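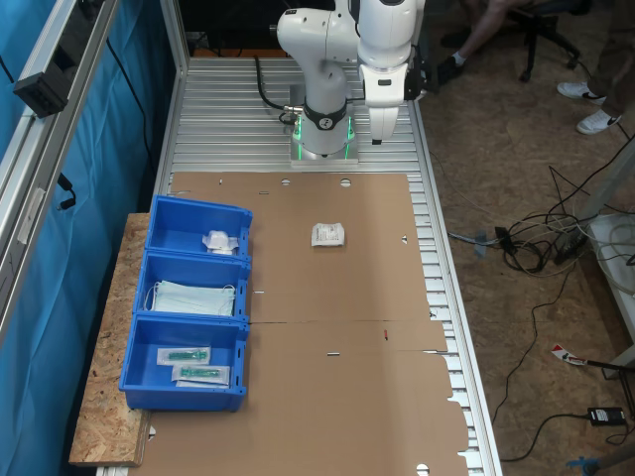
4.2 Late team news and the closing line

The sample holds 3334 matches from the lower handball divisions, each with an opening and a closing handicap from two bookmakers, Flometti and Sandden. A match was kept only if both firms still had a price up 40 minutes before the start. In 1090 of them at least one regular starter was left out of the team sheet after the opening line had been posted. We call these the late-change matches.

The first point to settle is whether the handicap moves at all when a starter drops out. It does, and by more at Flometti than at Sandden. The gap is widest for goalkeepers. Collado (personal communication) found the same pattern in an earlier season, using prices he had copied down by hand.
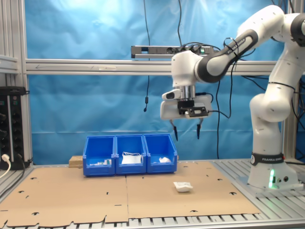 Does a bettor who takes the opening line gain anything from this movement?

Only in a narrow set of cases. A bet on the opponent of the weakened side, placed at the opening price, beat the closing line in most late-change matches, but that bettor would have needed the news before the bookmaker had it. Bets placed after the team sheet was out showed no gain once the margin was taken off.

We then looked at home and away sides apart. Home teams losing a starter saw their handicap shift less, and the shift came later. One likely cause is money from local supporters, who tend to back the home side whatever the team sheet says. We can't test this directly, as neither firm publishes its turnover by match.

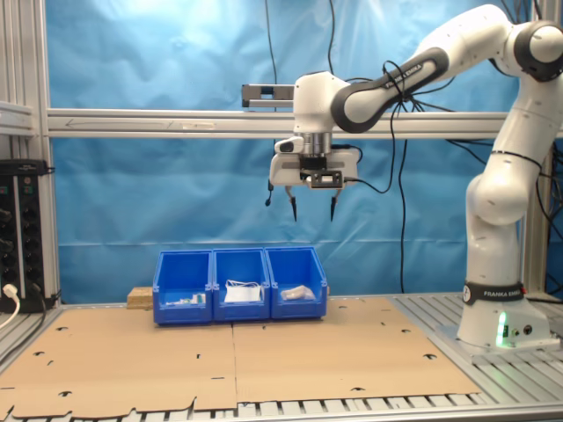

The Fukthorpe fixtures need separate mention. The club changed its starting goalkeeper often from October onwards, and its matches make up a larger share of the late-change group than their number would suggest. Leaving them out lowers the average movement slightly — the direction stays the same at both firms.

Prices were settled with the Kinyua method, with 1000 resamples for each interval. Matches that were postponed and replayed were dropped.

Figure 2. Work table with robot arm, cardboard sheet and three blue bins.
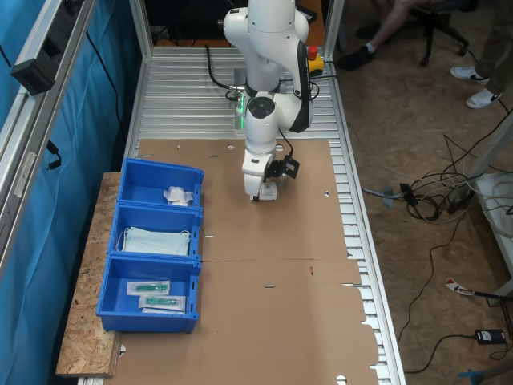
Pushes, where the result landed exactly on the handicap, were counted as returned stakes. Counting them as losses instead makes the opening-line bets look worse but leaves the ranking of the two bookmakers unchanged. The next section turns to totals.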